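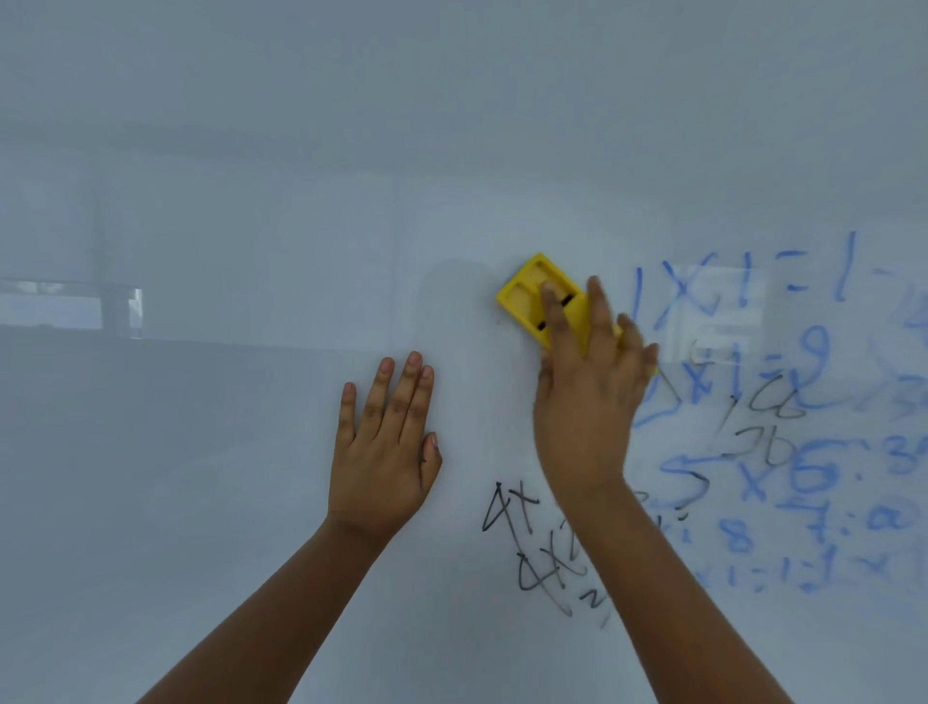 Care of Teaching Boards: Picture Gallery
Tomoana Learning Center, Room 13

The Tomoana Learning Center maintains dry-erase boards in all of its study rooms. Boards are cleaned at the close of each teaching period, and the work is shared between staff and the students assigned to the room. This gallery was prepared by Ximena Zavala, Facilities Coordinator, as part of the Center's August pages on the upkeep of classrooms.

Arithmetic leaves more on a board than most subjects. A line such as 1×1=1 takes up little space, but exercises are written one under another and parts of them are often corrected several times. Users are asked to wipe with a felt eraser in overlapping strokes, working down each column of figures, and to keep the free hand flat on the board when firm pressure is needed.

Old marks in blue and gray
A column of figures partly wiped away, with 66 and 76 still legible in gray. The blue writing has faded further than the gray.

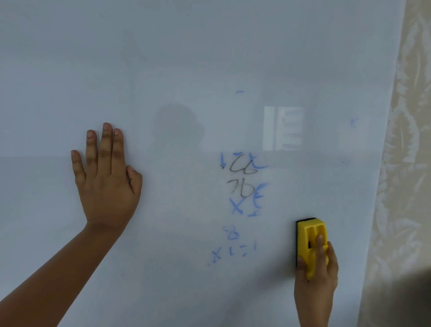 What should be done when marks remain after wiping?
Spray a small amount of board cleaner on a soft cloth, rub the marks gently, and dry the surface with a second cloth. Abrasive pads should not be used – they dull the finish and make later marks harder to remove.

Replacement erasers and cloths are kept in the supply cabinet on Floor 2. Requests for larger quantities should be addressed to Gijs Vandenberghe at the Posavholm office, extension 43.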